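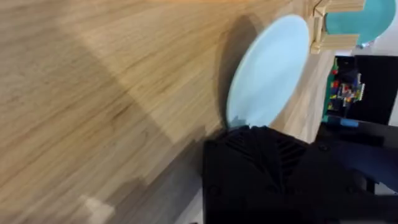 The blue plate, seen from the wrist, with the gripper close enough to be introduced. The rack and the teal bowl are farther back.

Wrist View
Annick Arsenault, Calloway shared workshop
Gallery posted 01/01/2019

I set out in July to build an arm that could put away my dishes. Washing them by hand takes me a few minutes, so naturally I have now spent more than 300 hours avoiding it. The arm is called Hivix, after a typo I got attached to.

It lives on a bench at Stosport, on the Calloway side of the building, and runs on a secondhand Evach controller that came with a manual for a different Evach controller. The camera sits at the wrist, so most of what I look at all evening is table. I know that wood grain better than I know my neighbors.

Plates are the current project. A bowl gives you a nice fat rim to aim for. A plate is mostly an edge, and the arm's opinion of where that edge is changes with the lamp. Shadows are the worst of it - version 2 of the code went after them with real commitment. Version 3 is pickier and much slower.

Still to do: shorter cable run, softer finger pads, and a stop button I can reach without standing up. Run 204 is next on the sheet. If you have a spare wrist bracket, leave it on my shelf at Stosport and I'll trade you some M3 screws for it.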